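Losura Arm Kit — Planning and Set-up Guide
Section 3: Budgeting for grippers and wear parts

Read this section before you send a purchase order to Predia. It covers the gripper end only. For the arm, base and controller, see Section 2.

The cloth task is the one most sites begin with, and it decides what fingers you need to buy.
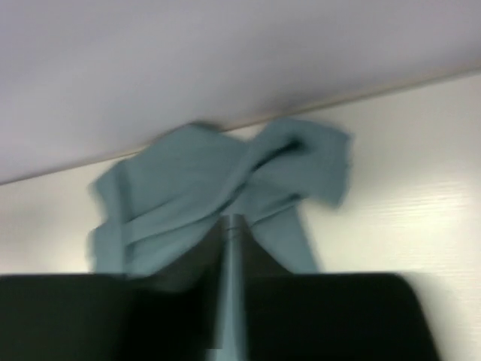
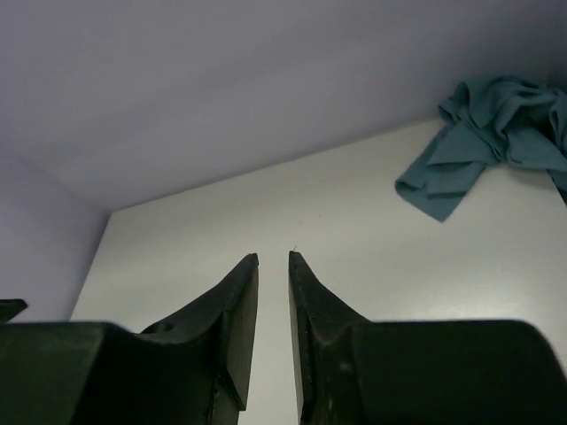
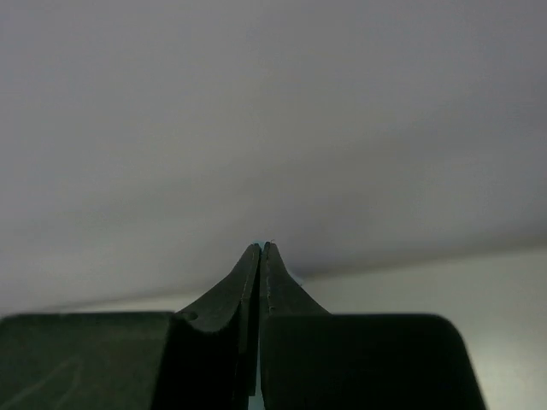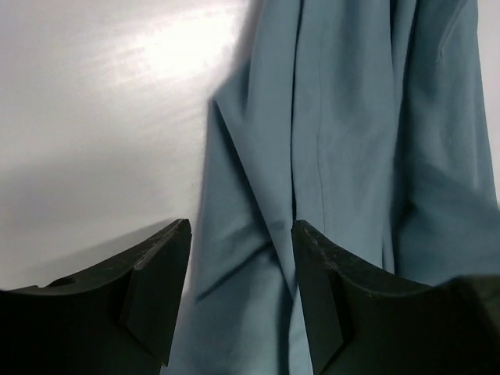
Figure 3-1. Wrist camera views from the cloth task. Black two-finger gripper in all four; cloth in the first, second and fourth.

3.1 Working out your order

1. Write down every item the gripper will handle in the first year. Group soft goods separately from rigid parts.

2. Choose a finger set for each group. Narrow-tip fingers suit folded cloth and thin edges. Wide pads cost more and are slower to change over.

3. Price the gripper. The Arkier two-finger unit is $883 with one finger set. The wrist camera and bracket are a separate line at $583.

4. Add spare finger sets. Allow 3 sets per arm for the first year. Tips pick up scuffs and dust in normal use, and this alone is no cause to replace them. Replace a finger if the tip is chipped or the two tips no longer line up when closed.

5. Set aside 10 per cent of the hardware total for cables, fasteners and freight.

6. Have the budget holder sign the worksheet at the back of this guide and keep a copy with the quote.

Note: Finger sets from the older Usmani gripper will not fit the Arkier mount. Don't count them as spares.

Note: If you plan to work against a panel or under a shelf, measure the clearance at the wrist with the camera fitted. A shorter bracket can be ordered at the same price, but it can't be swapped after delivery.

CAUTION: Do not order the camera without its bracket to save money. Taped or tied cameras shift, and the calibration in Section 5 will have to be repeated each time.

3.2 Lead times

Fingers usually ship within the week. Grippers can take almost 10 weeks, so an order meant for January should be placed well before the end-of-year shutdown. Send questions on quotes to Mehwish Minhas and questions on fit to Noreen Memon.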